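Quiénes somos

Compartido 22 veces
2 comentarios

Brurkonmont es un gabinete de documentación histórica urbana con sede en Prarnis. Su actividad se limita al estudio de los nombres de las vías públicas, las placas conmemorativas y las inscripciones de fachada, así como a la edición de los textos que resultan de ese trabajo. Los clientes habituales son ayuntamientos, bibliotecas, editoriales de guías y propietarios de inmuebles que necesitan comprobar un dato antes de grabarlo en piedra o en metal.

La empresa empezó como servicio auxiliar de una imprenta del casco antiguo, para la que se revisaban los pies de lámina y los índices de calles de sus planos. El índice se actualizaba a mano. Cada cambio de denominación obligaba a corregir también las referencias cruzadas, y de esas correcciones nació el primer fichero, que todavía se consulta para las calles desaparecidas en el ensanche.

Ámbito de trabajo

El repertorio general contiene 601 fichas cerradas, correspondientes al término de Prarnis. Se considera cerrada una ficha cuando tiene localización, transcripción, al menos una fuente primaria y una revisión posterior hecha por persona distinta de la que la redactó. Las fichas en curso no se publican ni se facilitan a terceros, aunque el solicitante acepte su carácter provisional.

Quedan fuera del repertorio los rótulos comerciales, salvo los que están incorporados a la fábrica del edificio (azulejo, relieve, esgrafiado o letra de forja anclada al muro). También se excluyen las lápidas funerarias de los cementerios. Las que fueron trasladadas a un muro de la vía pública sí se incluyen y llevan la indicación de procedencia, si consta.

En cuanto a las personas que dan nombre a una calle, el gabinete redacta una nota biográfica de extensión fija: 20 líneas a una columna. La nota recoge lugar de nacimiento y muerte, ocupación documentada, relación con la ciudad y acuerdo por el que se le dedicó la vía. No incluye valoraciones. Cuando el homenajeado no tuvo relación conocida con Prarnis, la nota lo dice en la primera línea.

Método

El trabajo se divide en localización, lectura, contraste y redacción. La localización se hace a pie, con el plano parcelario y una hoja por manzana. Se anota la altura de la placa respecto a la acera, el material, el sistema de fijación y el estado de la superficie. Las placas situadas por encima de la primera planta se leen con prismáticos y, si la letra no es segura, se pide acceso al balcón contiguo.

La lectura respeta la disposición original. Los saltos de línea se marcan con barra, las letras perdidas van entre corchetes y las abreviaturas se desarrollan en una segunda versión, separada de la primera. Las faltas de ortografía del original se conservan. Una parte de las consultas que recibimos procede de copias anteriores en las que alguien corrigió en silencio una fecha o un apellido, de modo que la copia circuló más que la placa.

Para el contraste se recurre, por este orden, a las actas municipales, los expedientes de obras, los padrones y la prensa local. La prensa se admite como fuente del acto de descubrimiento de una placa, pero no del contenido biográfico. Los folletos turísticos no se admiten en ningún caso, y se registran aparte porque sirven para fechar la aparición de algunos errores. El caso más citado es el de la travesía Murthy, que varios folletos atribuyen a un ingeniero ferroviario y que en las actas figura con el nombre del almacén que ocupaba la esquina. La ficha reproduce las dos versiones y señala cuál tiene respaldo documental.

La redacción se hace en castellano. Las inscripciones en otras lenguas se transcriben en su grafía y se acompañan de traducción literal. Si la traducción se encarga fuera, la ficha lo hace constar en el campo de responsabilidad.

Sistema de registro

Las fichas se mantienen en Fletex, la base de datos propia del gabinete. La estructura es deliberadamente sencilla: un registro por objeto, un campo por dato y un historial de cambios que no puede borrarse. Los campos de fecha admiten intervalos y fechas abiertas por un extremo. Los campos de lugar remiten a la numeración antigua y a la vigente, dado que en varias calles de la parte alta la numeración se invirtió al abrirse la avenida y una referencia a un número par puede designar dos portales muy alejados.

El identificador de cada ficha es correlativo y no contiene información. En una versión anterior incluía el distrito, y las modificaciones de límites dejaron identificadores incorrectos que hubo que mantener durante bastante tiempo con una tabla de equivalencias. La tabla sigue disponible para quienes citaron las referencias antiguas en publicaciones impresas.

La exportación se entrega en texto plano delimitado. A petición del cliente se prepara también una salida maquetada, con las notas biográficas ordenadas por apellido o por calle. No se entregan copias parciales del historial.

Servicios

Informe de denominación. Reúne los nombres sucesivos de una vía, con la referencia de cada acuerdo y los límites físicos a los que se aplicaba. Es el documento que suelen pedir los ayuntamientos antes de tramitar un cambio.

Revisión de texto para placa. Comprende la comprobación de nombres, fechas y cargos, la propuesta de partición de líneas y una prueba a tamaño real. La prueba se devuelve firmada y el gabinete no responde de los cambios que el taller introduzca después.

Nota biográfica. Se redacta según la norma de extensión descrita más arriba. Puede contratarse una versión larga con aparato de fuentes para su publicación en guías o catálogos.

Lectura de inscripciones deterioradas. Se hace con luz rasante y calco indirecto. No empleamos tiza, talco ni ningún producto sobre la superficie, y no aceptamos encargos en los que se exija limpieza previa sin informe de un restaurador.

Itinerarios. El gabinete prepara recorridos impresos para bibliotecas y centros escolares. Cada parada remite a su ficha y lleva la distancia a pie desde la anterior, medida por la acera transitable. Los recorridos se revisan en abril, antes de la reimpresión, para retirar las paradas ocultas por andamios u obras de larga duración. En los itinerarios infantiles se sustituye la nota biográfica por un texto breve y una pregunta que pueda contestarse leyendo la propia placa.

Consultas y correcciones

Cualquier persona puede comunicar un error. La comunicación debe indicar el identificador de la ficha, el dato discutido y la fuente que lo contradice. Los recuerdos familiares se aceptan como indicio y se archivan con la ficha, pero no modifican el texto mientras no aparezca un documento. Si la corrección se admite, el historial recoge la lectura anterior y el motivo del cambio. El nombre del comunicante solo se publica con su autorización escrita.

La respuesta se envía por correo postal o electrónico. No damos lecturas por teléfono, ya que la puntuación y los saltos de línea no pueden transmitirse de ese modo con garantías.

Biblioteca auxiliar 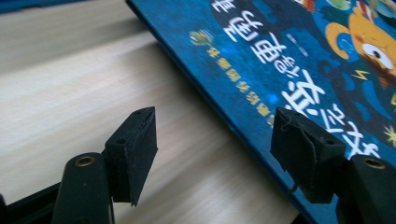
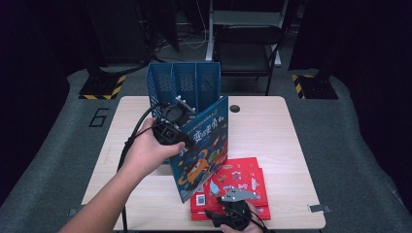

La biblioteca auxiliar reúne callejeros, guías, anuarios y publicaciones infantiles, estas últimas como referencia para la preparación de itinerarios escolares. La catalogación sigue las mismas reglas que la lectura de placas: el título se toma de la cubierta o de la portada, en su grafía original, y cualquier traducción va en campo aparte. Un libro como el azul que está apoyado en el archivador, con los caracteres «变得更勇敢» en la cubierta, se buscaría por esos caracteres y no por una versión castellana. Los códigos QR impresos no se transcriben; se anota su presencia y, en su caso, la dirección a la que remiten en la fecha de consulta.

Los ejemplares no salen en préstamo. La consulta en sala requiere petición previa con indicación de la obra y del motivo. Se permite tomar notas a lápiz y hacer fotografías sin flash. Los planos plegados los abre y los cierra el personal, por el desgaste de los dobleces, y los anuarios con el lomo abierto se sirven sobre atril.

Los domingos no hay consulta. Las peticiones recibidas ese día se registran con fecha del siguiente laborable.

Relación con otras entidades

Brurkonmont no recibe comisión de talleres de grabado ni recomienda marmolistas. Cuando un mismo expediente interesa a dos clientes, se informa a ambos y el coste de la parte común se reparte. Los informes pagados con fondos públicos se depositan íntegros en la biblioteca municipal de Prarnis, donde pueden leerse sin cita con nosotros.

Cómo citar

La forma recomendada es: Brurkonmont, repertorio de Prarnis, número de ficha y mes de consulta. Si se cita una nota biográfica, debe añadirse la abreviatura «n. b.» detrás del número. Las citas anteriores al cambio de identificadores siguen siendo válidas y se resuelven mediante la tabla de equivalencias.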